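Session 6: Lockers and shared corridor storage
Facilities Practice, Ye-rin Song

Metal lockers are the most common storage fitted in corridors. Steel doors take knocks well and wipe clean. A stacked bank gives two users the floor space of one, but the upper door needs to be reachable by shorter users.

Points to check on any bank:

- **Vents.** Coats and sports clothes need air. Keep slots clear of stickers.
- **Handles.** Recessed pulls don't catch bags in a narrow hallway.
- **Locks.** Keyed locks need a key register. Record the number before handing out the key.
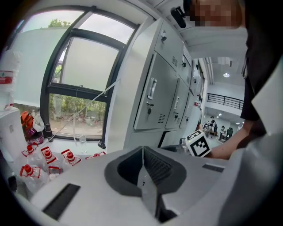
Key registers go wrong at the end of term. In the Warkmont exercise, 4,000 keys were issued and 3,979 came back. Work out the cost of replacing the missing locks, using the price sheet from Session 5.

Gaps under the base collect dust and dropped items. Put them on the weekly cleaning list.

**For next week:** read the Mansour chapter on corridor widths and bring your locker survey. The final survey is due in December.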